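The planner had a new name that week, Sostham, and Gráinne Cronin distrusted it on principle. The old one had also been going to change everything.

"It reasons about the whole table now," said Kanyarat Thaweesak. "Both arms, one plan."

"It said that in March."

"That was Drelura. Drelura was only the perception side."

Gráinne pulled her stool up to the black cloth and waited. 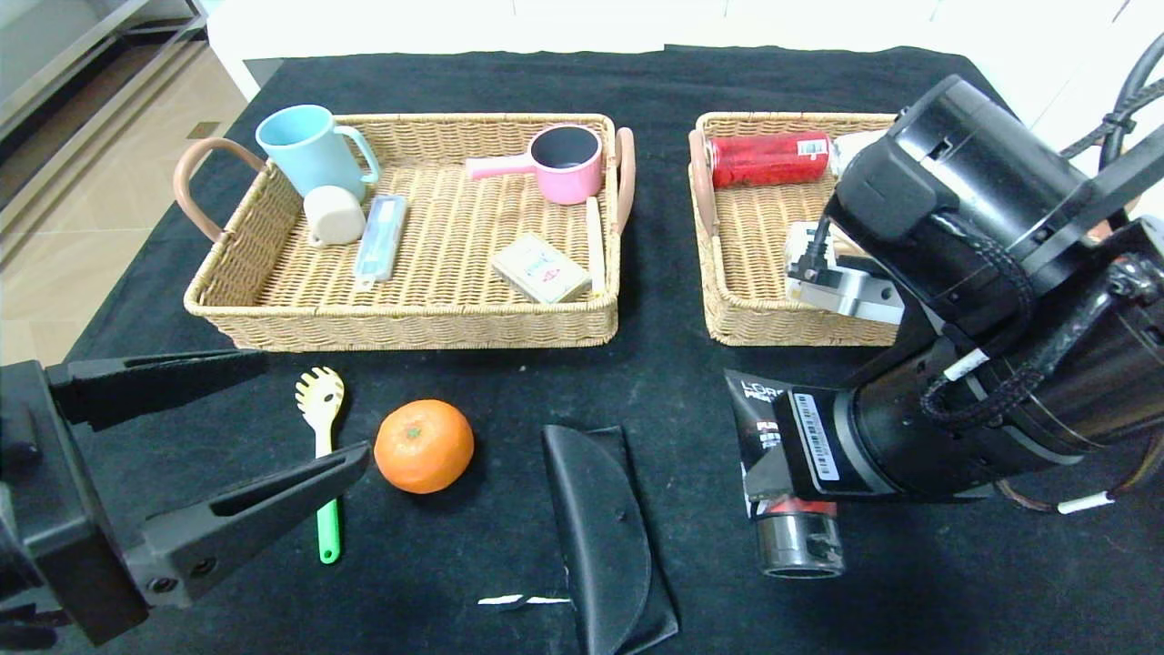 Issue 86

On the monitor the mandarin had a tidy label and a confidence score. So did the pasta server. The black case near the front was marked UNKNOWN, and then, after a pause, SHOE.

"It's a shoe," Gráinne said.

"It doesn't need to know what it is. It needs to know where to hold it."

"Then why does it guess?"

Kanyarat scrolled through the log. Line 272 said the plan was valid. Line 285 said the plan was valid, with a different plan. She had written the part that chose between them, and she read it again with her lips moving.

"Sudura wants to see this on Friday," she said.

"Sudura wants to see a video on Friday."

They ran it again. The fans in the rack came up, and the left arm's path was drawn on the screen in green, a long loop that went out over the cloth for no purpose Gráinne could name.
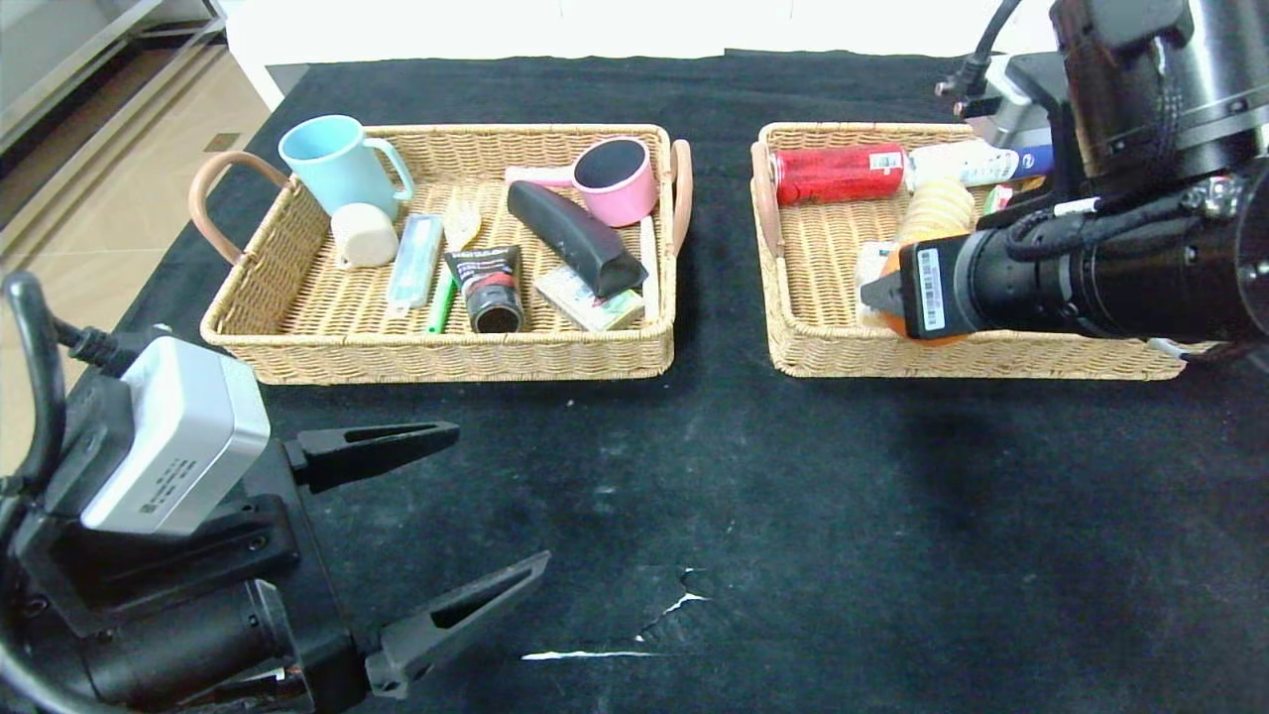

"It's keeping clear of the other arm," Kanyarat said.

"By how much?"

"Enough."

Gráinne wrote "enough" in her notebook and put a question mark after it. Farther up the page, in her own handwriting, was the same word with the same mark. She turned to a clean sheet.

"Again," she said. "And leave the shoe in."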